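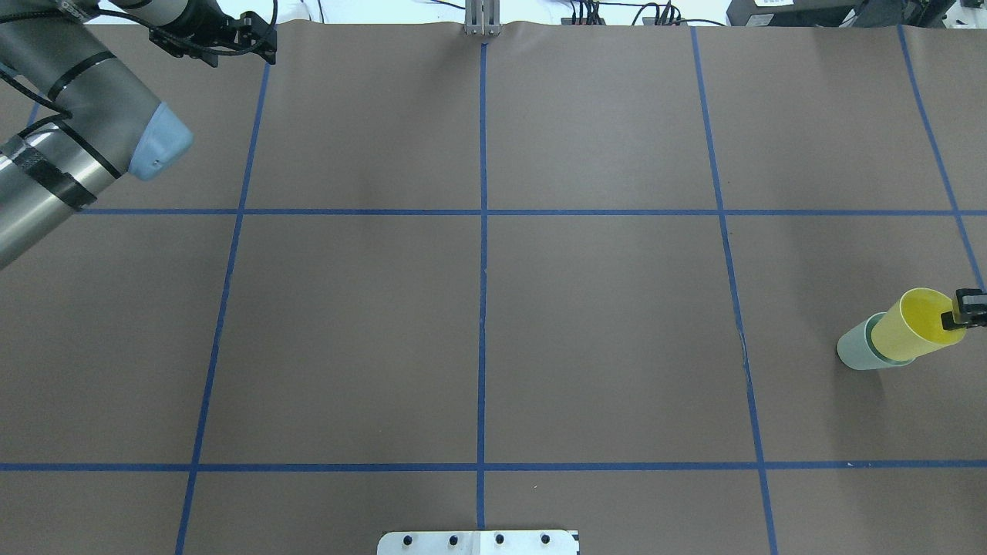
1/ Gripper shootout, day two
Ok so we've got two parallel grippers to pick between, the Bullorov and the Firnen, and I said I'd post as we go. Cups again today. Same tape grid, same two arms, new fingers on the right side.

2/ Why cups
Cheap, thin walled, they squish. If a gripper can pull a yellow cup out of a green one by the rim without crushing it, it can do most of what we need in Zakville. Nested cups are meaner than they look btw

3/ The setup
Brown paper, blue tape. Tape lines aren't straight, I know, please stop emailing me. They're there so we can put the cups back in the same cell every run. The software doesn't read them at all.

4/ Force
Bullorov at factory setting: ovals the rim every time. Turned it down and it's fine, but then it slips if the cup is tilted more than a little. Firnen has a softer close out of the box. Slower tho. You can feel the difference just standing next to it.

5/ Numbers so far
169 tries with the Firnen, 146 clean. Bullorov only has 100 tries bc I lost the morning to a cable, will post its count when it catches up. Not gonna compare a half finished set.

6/ What counts as clean
Grabbed the rim first time, no dent, no drop. If the bottom cup comes along for the ride it's a fail. Sheila Hollis wanted that one scored as a half. No halves!!

7/ Fingertips
Stock tips on both for now. Tried rubber pads on the Firnen in October and they grabbed great for a day, then started peeling at the corner. Somebody asked about printed tips - yes, later, one thing at a time.

8/ Cables
Black tape around the forearm to hold the cables on. Ugly, works. Leave more slack at the wrist than you think you need. Ours went tight on a big twist and the gripper dropped off the bus mid run, that was the lost morning.

9/ Controller
Both grippers on the Zanetti box. Setup for the Firnen was quick, plug in, pick it from the list, done. The Bullorov needed a firmware update and then wanted its address changed by hand. Manual has the steps in the wrong order, do step 6 before step 4.

10/ Price
Got asked this a lot. Our quote on the Firnen was 3000 with the mount. Bullorov came in under that but the mount is extra and so is the cable, so ask for the whole list before you get excited.

11/ Sideways cups
Standing up, both are easy. Lying down is where it gets intresting. The rim is low and the cup wants to roll when the first finger touches. Coming in from the side helps, coming in steep pushes the whole stack away. We moved the approach point twice allready.

12/ Camera
Overhead view is good for where the cup is, bad for how far the fingers are over the rim. Want to try a small one on the wrist next. If you've run one that survives getting bumped, tell me which.

13/ Leaning
Firnen, a little. Could change. The Bullorov opens wider and we do have some fat containers coming up, and I haven't touched those yet.

14/ Next
Finish the Bullorov set, then same again with the cups swapped, green inside yellow. Then bowls. Log sheet goes up once I fix the column names, if you want it sooner just message me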